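Fairclough College has published its media summary for May, a month in which the college and its staff were mentioned in 137 print, broadcast and online reports.

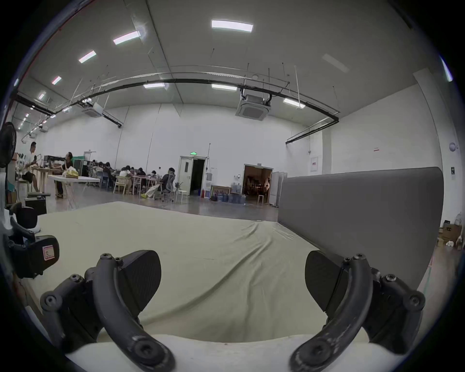
Issue 107, page 2

Most of the coverage concerned the new evening courses at the Nimell campus, which open to adult learners next term. Regional radio carried an interview with the head of admissions, and two newspapers printed the full list of subjects.

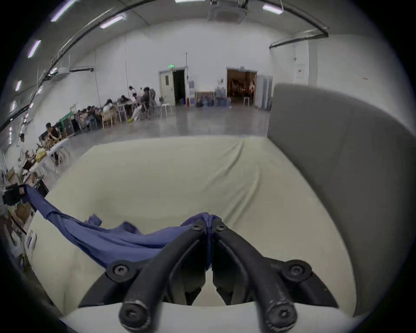
Blue cloth held in a gripper.

The Nustano Bursary also received attention. It will support 15 students from the Vetel area with travel and books, and applications are open to anyone holding an offer of a place.

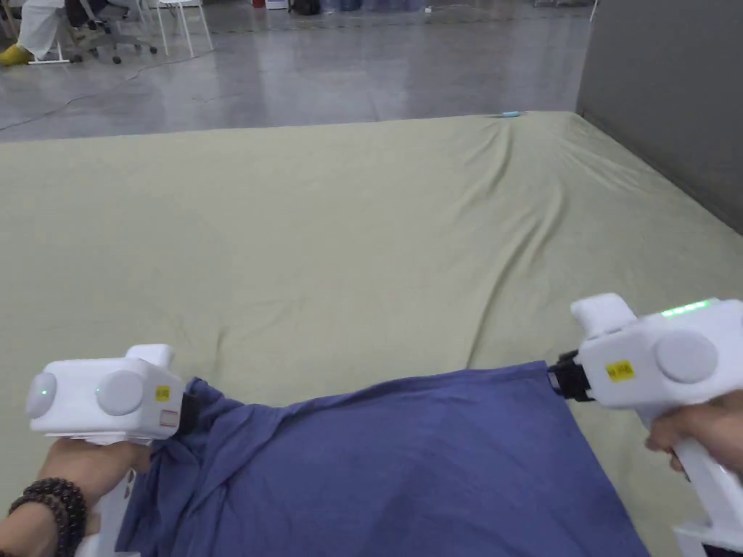
Liam Hartley

Student writers were featured too, with an arts programme broadcasting extracts from the college's spring anthology. Staff who have been approached by a journalist are asked to inform the Press Office before giving comment. Items for the June summary should reach the office by noon on the last working day of the month.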